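Drusham Robotics Club - Shirt Folding Project

I joined this project in January expecting to be talked out of my doubts. That hasn't happened yet. The plan, as the Hullinano team pitched it to the rest of the club, is to record people handling clothes with hand-held grippers, then train an arm to do the same. We have set ourselves a target of 500 recordings before any training starts. My own view is that 500 is a nice number for a poster and says very little about whether the thing will fold laundry.

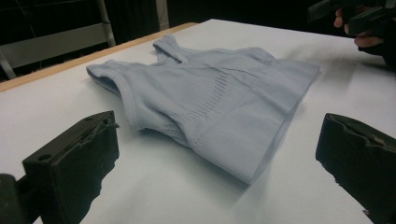

Thin knits are my main complaint. A stiff cotton square will go where you put it, and most of the folding demos I've watched use one. Stretch fabric rolls at the edges and shifts when you let go. The Britemlow group wants to stick with towels until fall, and for once I agree with them - though I suspect they just like towels.

The other argument is over hands. Working with 2 grippers feels natural for a person, but our budget covers one arm. I have asked how the second half of each recording is supposed to be useful and have been told it will be "handled in software." We'll see.
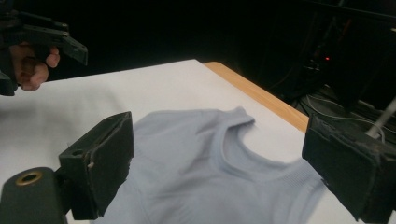 Light blue tank top on the white table, neckline toward the right-hand finger.

More pictures will go up after the Ardeleanu open house, where I'm told there will be a live fold. I'm bringing my own shirt.

Page updated July 14, 2019

Contact the club | Copyright Drusham Robotics Club | Back to top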